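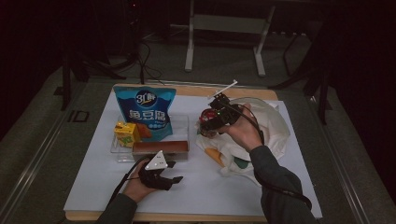 4. Do page-yield figures mean anything outside the test room?

Fig. 3. A white board on a tabletop, with a clear plastic tray standing on its left half and two hand-held grippers in use above it.

Cartridge makers publish a page yield, and buyers compare printers on it. We had doubts about the practice before we began and have more of them now. The usual yield test prints a fixed set of pages in long runs until the cartridge gives out. Few offices print that way. A small office prints a letter at nine, a shipping label at eleven and then nothing until the next day, and an inkjet spends ink on cleaning its nozzles each time it wakes up.

Nurmi and Pfeiffer [14] argued that the gap between stated and real yield is small enough to ignore. Their case rests on 25 printers, all of them kept in one building and all used daily. We don't see how a result from machines that are never left idle can tell us much about idle machines. The authors mention the point in a footnote and then drop it.

4.1 Our own runs

We used two printers, a Kerix inkjet and a Modasham laser, both bought at list price from a shop in Lallitport. Neither maker had any part in the work. Each printer was given 1000 sheets of the same plain paper. In the first run we printed without a break. In the second we sent short jobs with gaps between them, the longest lasting a full weekend, and weighed each cartridge before and after every job.

The laser printer behaved much the same in both runs. The inkjet did not. In the broken-up run, 39 percent of the ink that left the cartridge never reached a page we had asked for. Part of it went to cleaning cycles, which we could hear and log. We cannot say where the rest went. Evaporation is the easy answer, and it may be the right one, but weighing cartridges does not prove it and we would distrust anyone who said it did.

4.2 Limits

One inkjet is one inkjet. A second unit of the same model might clean itself less often, and a change in firmware could alter the result overnight. The room was also drier in August than it would be in winter, and we did not control for that. The reply by Ng [17] to an early draft raised both points, and we accept them.

We are less willing to accept Ng's further claim that users can make up the loss by choosing draft mode. Draft mode puts less ink on the page. It made no difference to the number of cleaning cycles in our log, and cleaning was the part that could be measured. Section 5 takes up cost per page, where the same doubt applies to the price of ink sold by subscription.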